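Ticket 3369 – Right arm gripper stalls while closing on cap
Project: Waltden two-arm bottle bench, shared workshop
Opened by: Laimutė Sakalauskas
Status: Open
Priority: Normal

Right gripper stops short of the commanded position on about one close in three and reports overcurrent. Left gripper, same firmware, same current limit, does not. The fault appears on the two-arm uncapping routine, where the left arm steadies the bottle and the right arm comes down on the cap. 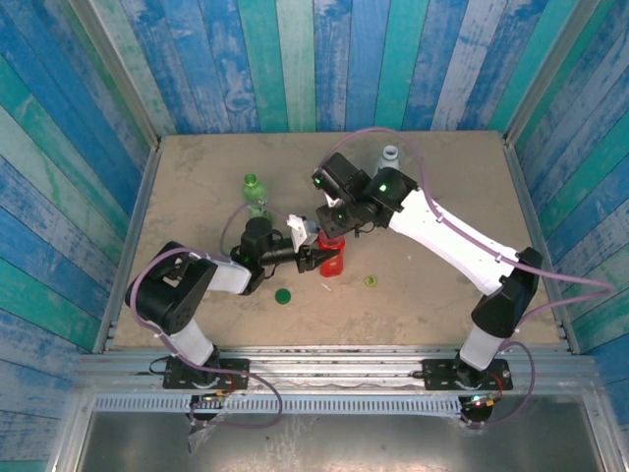
Darren Lockwood: Have you swapped the gripper cables at the controller end? If the fault follows the cable, it's the crimp. I had the same error in February and lost a weekend to the firmware first.

Swapped on July 14, 2026. Fault stays with the right arm, so cable and driver channel are ruled out. Logged 200 closes with nothing in the jaws: no errors. With a bottle in place the error returns, always in the last part of the travel.

Current limit raised from 181 to 200 in the config. Fewer stalls, but the finger motor was warm after ten minutes – reverted.

Next test was a straight top grip on the cap, one arm only, closing speed halved.

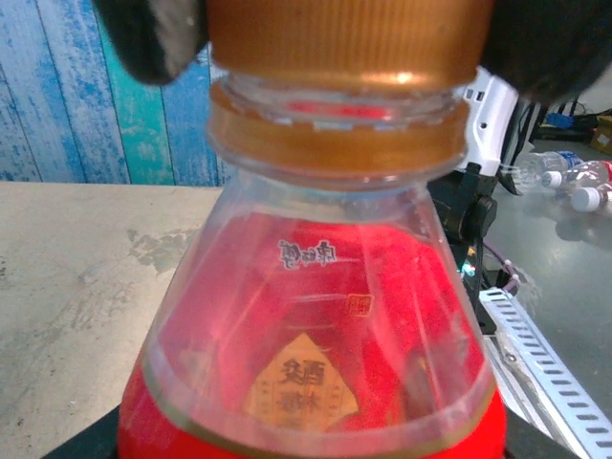 Closing speed now looks like the main factor. At half speed the overcurrent flag has not come back. At full speed it returns within a few cycles. I suspect the controller treats the contact spike as a stall, and the filter window is too short at 2000 Hz sampling.

To do:
– lengthen filter window, retest at full speed
– check right finger screws for play
– copy left gripper calibration file to the Pearce backup drive

Leaving open until the full-speed run is done.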